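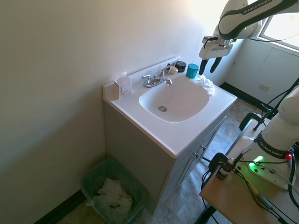
# Stollis: suborbital flight logs

2 min read

Stollis is a small set of telemetry logs from amateur and student sounding rockets, collected by Danang Halim and anyone who failed to avoid his emails. It has 300 flights in plain CSV, one file per flight, plus a notes column where people explain what went wrong.

## What's in it

- Altitude, in meters above the pad
- Vertical speed and acceleration
- Battery voltage, when somebody remembered to log it
- `outcome`: `nominal`, `partial` or `lawn_dart`

Most flights left from Mulesham, a field with good sight lines and very patient sheep. The rest came from the Hodirska range, where the wind is worse and the paperwork is better.

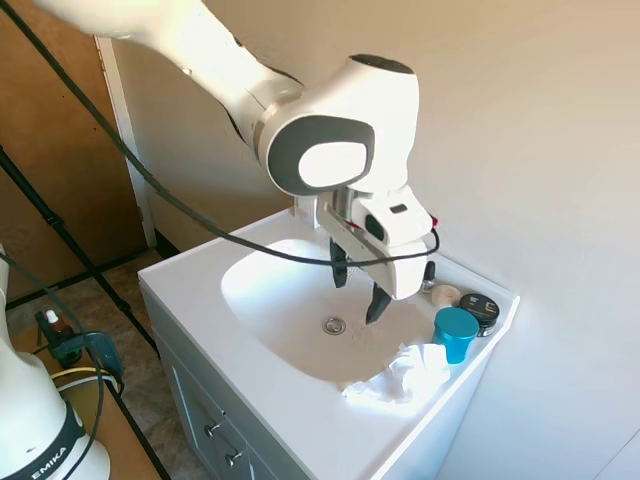 Altitudes top out near 3000 meters, so please stop asking whether any of these reached space. The name "suborbital" is technically correct and was chosen before the first launch, when spirits were high.

## Known problems

Timestamps from Hodirska are in local time until September and UTC afterward. The first 100 files use the old Leinonen altimeter, which reads low when cold and sulks above the clouds. A correction script is in `tools/` - run it once, as running it twice corrects the correction.

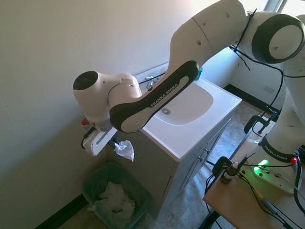

Two flights have negative peak altitude. We checked them, and one really did go into the ditch.

## License

Free for any use, with credit. Send fixes as pull requests, and keep the original notes column intact, swearing included.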